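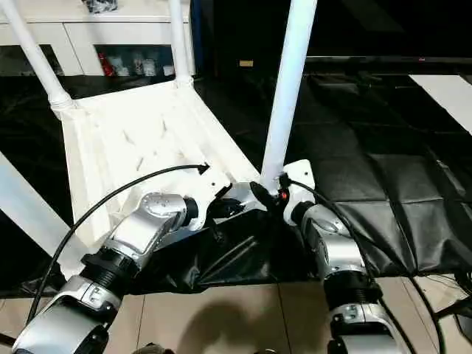 Both arms at the step stool, Draladbridge College robotics club.

The students at Draladbridge have been trying to get a pair of robot arms to fold up a step stool since April. Kobe Jacobs, who is 17 and in his second year at the college, thought it would take a fortnight.

"I wrote that down in the project plan," he says. "Two weeks, stool. Then we'd go on to a deckchair. We haven't bought the deckchair."

The club has 11 members and meets after lessons. Most of them came in through the electronics course, although Tươi Trịnh was studying textiles when she joined and now does most of the work on how the arms move together. She picked the stool. The first idea had been stacking cups, and she found it dull.

"With a cup one arm does the job and the other one waits," she says. "A stool has a seat and legs and they all want to go somewhere when you push. If the left arm is late, the right arm just shoves the whole thing across the floor."

The mat went down in the second month. It stopped some of the sliding, but it also wrinkles, and a leg can catch in a fold. Jacobs would like something flatter. Trịnh wants to keep it, as she says a real floor has rugs on it.

They teach the arms by guiding them through the movement by hand, one student to each arm, and saving the run. So far they have 173 runs they are willing to use. The rest were thrown out, usually for the same reason: the two people doing it had not agreed who was going first.

"We count out loud now," says Trịnh. "It sounds like a rowing club in there."

A fair amount of their time goes on the wrist cameras.

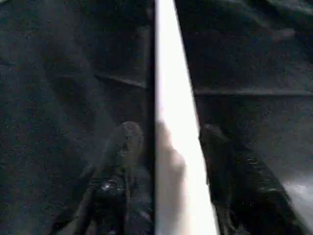

Jacobs says they were slow to look at what those cameras were recording. For weeks they checked the joint readings and the motor logs and left the video alone.

"You assume the robot sees what you see," he says. "Then you sit and watch it back and you think, right, I couldn't fold a stool from that either."

Simão Tavares, the technician who runs the sessions, mostly stays out of it. He checks the stop button before they start and locks up afterwards. He did step in over the cables, which were being pulled tight whenever an arm turned too far, and had the students leave more slack -- "a boring fix, and it took them an evening".

The club will show the work at the college open day on Sat 5 November. Trịnh wants to run it live. Jacobs would sooner have a recording ready as well, and when we spoke they had not settled it.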